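Journal > 2022 > Winter > Feb 18, 2022

The wallpaper and other things I was talked into

Tania Fakir came by this morning with a bottle of cleaner called Cevton. She swears by it, but then she swore by the vinegar, and before the vinegar it was a pink paste that took the shine off my sink. I said I'd try it. I did try it, on the stove top, and it smells like a dentist's office and it cleans about as well as dish soap does. It cost her 17 dollars. She left me half of it in a jam jar, which I've labeled, because I know how these things end.

Then we got on to the wallpaper again. I've never made my peace with it. Brorkow had it in the window last June at 60 dollars a roll, marked down, they said, though I'd walked past that window all spring and never once saw a higher price. Bernardo Loureiro told me a pattern "hides everything." He says this about rugs too. I let him talk me into it and we pasted it up in one long, bad-tempered afternoon, and I remember thinking that bullfinches would be fine for December and I would be sick of them by Easter.

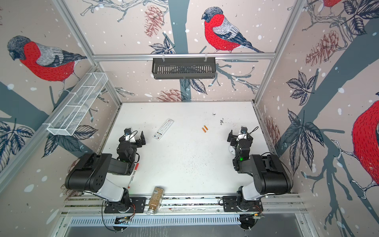
I still say a pattern hides nothing except the wall. The paper doesn't do a thing for what's in front of it, and a white table in front of snow and birds only makes every crumb look bigger. There's that patch of dark seeds and bits near the back edge, which I'd like to blame on the birds, and I looked at it for a good long while before I looked at anything else. The marker with the red cap was lying near the front. The TV remote was there too, with two orange batteries next to it, and that started the battery conversation.

Tania's view is that you can tell a dead battery by dropping it. If it bounces, it's finished. She had this from her brother-in-law. I asked her how high it has to bounce and she didn't know. I asked if it depends on the floor and she said probably. So what we have is a test where you drop something and then decide. I told her I'd go on doing what I've always done, putting them in and pressing the button, and she said that was wasteful, and I said wasteful of what, and we both had more coffee.

Gedar, by the way, now prints "lasts up to 60% longer" on the pack. Longer than what? I turned the pack over and there was a little star and the little star led to another little star. I bought the store ones.

Bernardo called around lunch. He has read a book on putting your house in order, by somebody called Fuchs, and it is 481 pages long. I asked whether a book about owning less stuff might have been shorter. He didn't laugh. The method, as far as I can follow it, is that you do one surface a day and you're never allowed to move a thing to another surface, it has to go "home." Fine. Where's home for a remote? He said by the television. But it never stays by the television, that's the whole history of remotes. He said the book covers this. I said I'm sure it does, somewhere after page 400.

I did wipe down part of the table after, with the dish soap, and I'm not going to tell him.

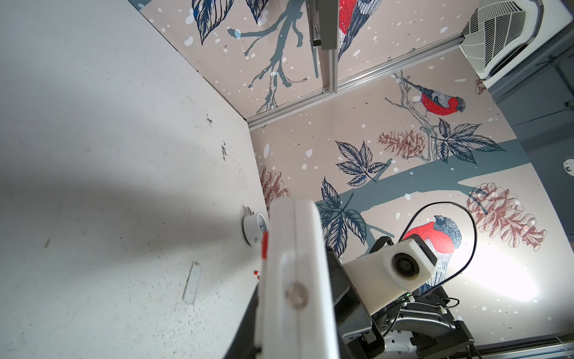 What bothers me about the one-surface-a-day business is that it takes no account of dust. You can send every last thing home and the dust is back by supper. My mother cleaned every single day of her life and didn't call it a method. She'd have had plenty to say about Fuchs, and more about the Cevton. She used a rag made out of an undershirt and threw the water on the hydrangeas.

I should also write down that one seam of the paper by the window is lifting, just the bottom few inches. Bernardo says it's the damp. The man at Brorkow says it's the paste, meaning my paste, meaning me. I stuck it back with a bit of glue and put a chair against it. If it's holding tomorrow I'll be surprised.

Supper was leftover rice with an egg on it. Tania texted to ask if I'd noticed a difference on the stove yet. I wrote back that I'd let her know. The pine cones in the pattern are the only part I'd buy again, and I'd want them without the birds. Must return her jar. Must get light bulbs, and onions, and not the red ones.

More from the journal
The rug that was going to last a lifetime
Slow cooker, second attempt
What Bernardo said about gutters
Hydrangeas, no thanks to me

Contact | Archive | Back to top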